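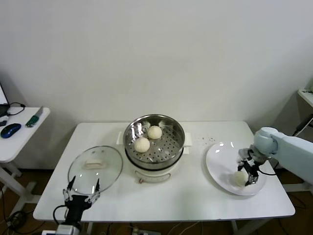 The Dry Well at Zindside

The man from Kyriakidis came to Zindside in December with a forked stick and a price list. He wanted 900 for the first hole and 40 for every visit after that. My sister thought this was fair. I thought it was a lot of money for a stick.

We had been hauling water up from Jemon since the summer, and everyone on the hill was tired of it. Tired people will pay for things. I had seen it with the rain flags, and before that with the salt my aunt buried at the corners of her field, which did nothing for the field and killed a pear tree.

He walked our lower pasture in the late afternoon, slowly, with his elbows tucked in. Half the hill came out to watch. When the stick dipped by the broken wall he stopped and shut his eyes, and a few people took their hats off.

"What's it doing?" my sister whispered.

"Pointing at the ground," I said. "Most of the world is in that direction."

She told me to be quiet. The man opened his eyes and looked at me with no anger at all. I suppose he met one of me in every village.

"Sweet water," he said. "109 feet down."

I asked him how he knew it was 109 and not 110. He said the stick had a feel to it. I asked whether I could try, and he handed it over politely enough. I walked the same line with my elbows tucked in and felt a piece of wood. Then my heel slid on the wet grass by the wall and the thing jerked down so hard it stung my palms.

"There," said my sister.

"I slipped."

"You slipped there," she said, and went in to find the money.

Supper that night was buns, because there was company and because buns need very little water. The man ate well. He told us about Usura, where he had found a spring under a church floor, and about a farmer farther south who had laughed at him and later moved away. All his stories had somebody who laughed in them. I noticed that none of those people ever got to say how things looked from their side. 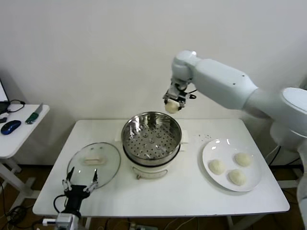

What Came Up

The drillers started early and hit rock before noon. They went through it and hit more. I sat on the wall with a notebook and wrote down the depth each time they called it out. My sister said it was a mean thing to do. At 109 feet they brought up gray dust, dry enough to blow away. I underlined the number.

The man from Kyriakidis crouched and rubbed the dust between his fingers.

"Go on a little," he said.

"You said 109."

"The stick says where. The depth is more of a reading."

That wasn't how he had put it by the wall, and I said so, and I read it back to him from the notebook. The head driller looked at my sister. She was the one paying. She nodded, and they went on a little.

It came in just before dark, brown at first and smelling like old coins. By morning it had cleared enough to drink. My sister carried a cup across the yard with both hands and stood over me until I had swallowed all of it.

It was good water. I said it would probably have been there under any part of the pasture, and that the only way to know would be to drill a second hole somewhere the stick hadn't liked. She asked if I had 900 to spend on that. I didn't.

He left after breakfast with 40 more for the visit. On his way to the road he crossed the upper field, where he had never set foot, with the stick under his arm like a newspaper. He stepped around a soft green patch I must have passed a thousand times, and he kept going.

I have the notebook still. The last page has the total on it, 1101 with the drillers' lunch, and under that I drew a small map of the upper field. I haven't shown it to my sister. Some evenings I go up there and push my boot into the green part to see how wet it is.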